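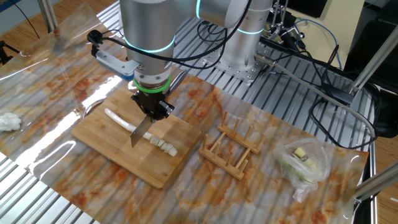
有读者在上一期文末留言，认为葱白的长短由品种决定，培土只起固定植株的作用，省掉也无妨。2023年4月11日，我们带着这条意见去了Joser农场，请负责露地大葱的栽培主管作答。

“品种决定上限，培土决定能达到多少。”他说。葱白是叶鞘遮光后形成的，叶鞘不见光，叶绿素就难以积累。同一品种在Tanoli地块平栽，绿色部分会一直延伸到接近根部，商品等级随之下降。

Joser采用沟栽，全季培土三次。每次培土的高度以叶片分杈处为界，土面不得高过此处。他解释：“埋过分杈，心叶容易积水，后面就是腐烂。”第一次培土不宜早，高温期根系需要透气，土层过厚会抑制生长。雨后土壤黏重时暂停作业，待表土散开再进行。

谈到施肥，他的看法偏保守。农场去年在Bidard地块做过对照，后期追氮较多的一畦植株更高，但叶鞘松，贮藏中失重快。该畦收获459公斤，分级后优等品比例低于对照畦。“产量表上好看，出库的时候就不好看了。”目前的做法是前期氮肥，叶鞘增长期补钾，收获前停止追肥并控制灌水。

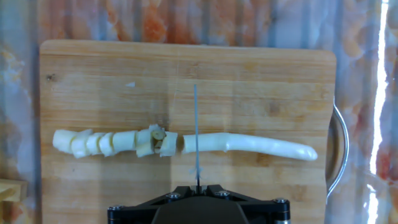

采收安排在12月之前，土壤封冻后起葱容易折断。起出的葱就地晾晒，外层叶鞘干燥后去除浮土，捆扎直立存放。农场不用水洗后再贮藏，他认为表面残留的水分是霉变的主要来源。库内温度保持在冰点附近，忌反复冻融。已受冻的葱应原地缓慢回温，期间不翻动。

育苗环节则由Dedby苗圃承担，每批按1,000株交货，茎粗不足的退回。他主张移栽前分级，大小苗分畦定植。“混栽的话，小苗会一直被压着，培土的高度也没法统一。”

至于读者提出的省工问题，他承认人工培土的成本偏高。今年农场准备把行距放宽，改用小型机具开沟覆土，单位面积株数会减少一部分。减少多少，要等秋季测产后再定。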